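How Hair Clippers Cut
A page for young readers from the Hivimell Learning Center

Hair clippers are machines that cut hair quickly and evenly. Barbers use them, and so do people who groom dogs, horses and sheep.

At the front of a clipper are two metal blades with teeth like a comb. The bottom blade stays still. The top blade slides from side to side. Hair slips between the teeth and is snipped, much as it would be by many tiny pairs of scissors working together.

A motor inside the handle moves the top blade. If a blade slides across and back 100 times each second, it will do so 300 times in three seconds.
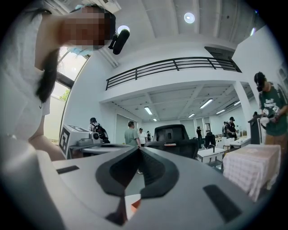

Marcelle Charpentier asked whether clippers can be used on wet hair. Most should be used on clean, dry hair, as wet hair sticks together and does not pass easily between the teeth.

Blades rub against each other and need oil. A few drops are enough. An adult should switch off and unplug the clipper before oiling it or brushing hair from the teeth.

Guards are plastic combs that fit over the blades. They hold the blades away from the skin. A 10 mm guard leaves hair longer than a 3 mm guard does.

Words to know
Blade: the part that cuts
Guard: a comb that sets the length
Motor: the part that makes the blade move

Last reviewed 2 Sep 2018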